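Small Kitchen Questions, Answered

I get a lot of the same emails about cooking in a small kitchen, so I finally put my answers in one place. If yours isn't here, write to me and I'll add it in the November round!

Do I need four burners?
I don't. Two does me fine for everyday dinners, as long as the rice is looking after itself somewhere else. Stir-fry on one side, soup on the other, done. Thanksgiving is another story (I borrow my neighbor's oven).

Where do you put a rice cooker and a pressure cooker?
Side by side, to the left of the cooktop, and they never move. I used to keep my pressure cooker in a lower cabinet and I used it maybe twice a year. Now it's out and I use it all the time. Check that the rice cooker lid can open all the way up before you settle on a spot, especially under upper cabinets.

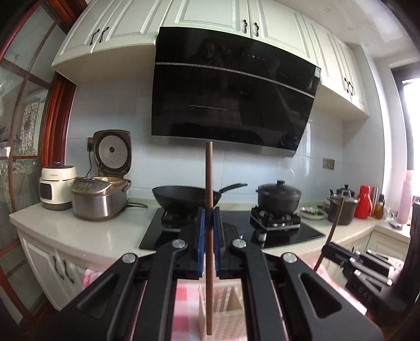 Wok on the left, lidded pot on the right, rice cooker open on the counter.

What goes on the other side?
Oil, and whatever I've just chopped, on a plate. I'm right-handed, so I want the greens on my right when the wok is ready for them. My friend Nnamdi Idahosa is a lefty and has his whole kitchen in Urnasbridge set up backward from mine, and I can't cook a thing in there.

Are slanted glass hoods hard to keep clean?
They show everything, I won't lie. But it's one flat surface, so a wipe with warm water and a drop of dish soap takes care of it. I do mine after every fry-up. If I skip a week it takes me 10 minutes and a lot of muttering.

Wooden chopsticks or metal for cooking?
Wooden, long ones! Metal gets hot and scratches the wok. I wash mine by hand and stand them up to dry.

Can I plug both cookers into one outlet strip?
Please don't. They both pull a lot of power, so give each one its own wall outlet and keep the cords back from the burners. Your manual will have the details for your model.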